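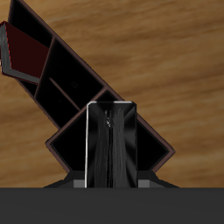 Budget check: first gripper setup for a small shop, am I forgetting anything?

crisoforo_chavez
August 28, 2025

Hi all, Crisóforo Chávez again. We finally got the okay to spend money on a pick and place cell for the book and media orders, and I have to hand in a number before the January budget closes. So far I've only worked in simulation (shelf, something like a book, gripper, that kind of thing) and I'm down to two arms, the Drekik and the Multivton. The Multivton costs more but comes with its own wrist camera. The Drekik doesn't, so I'd be adding a Brero on top.

What I can't figure out is spares. I put down 4 sets of fingers at 800 total. Too many? My boss thinks so!

tapewormhole
Not too many. I'd go to 8. You'll chew through fingertips while you're tuning, especially on shelves, where you keep clipping the dividers. Ask me how I know.

linda_in_receiving
8 is nuts for one cell. We bought 2 sets, and the second one is still in its bag. Put that money into mounting - a decent bench plate and cable guides. We skipped those and ended up redoing the whole thing.

tapewormhole
You're moving cartons though, Linda. Books on a narrow shelf are a different animal.

linda_in_receiving
Fair, but he can reorder. Cuautle shipped ours the same week.

pm_gus
Does the Multivton price include the software license? Ours was a separate line and it renews every year. Get that in writing before you send anything upstairs.

crisoforo_chavez
Ugh, no, I had it down as a one-time thing. Thanks Gus. That pretty much wipes out the difference I was so happy about.

pm_gus
Then I'd lean Drekik plus the camera. More wiring for you, but you can swap the camera later without touching the arm.

tapewormhole
Disagree, I'd pay for the built-in one. Calibrating an add-on ate most of a month for me. Is anybody putting your hours in that budget?

crisoforo_chavez
Nope, my hours are free, apparently :) I'm keeping the 4 sets, adding a line for the bench plate, and asking both sellers about the license tomorrow. Will post the quotes when I have them.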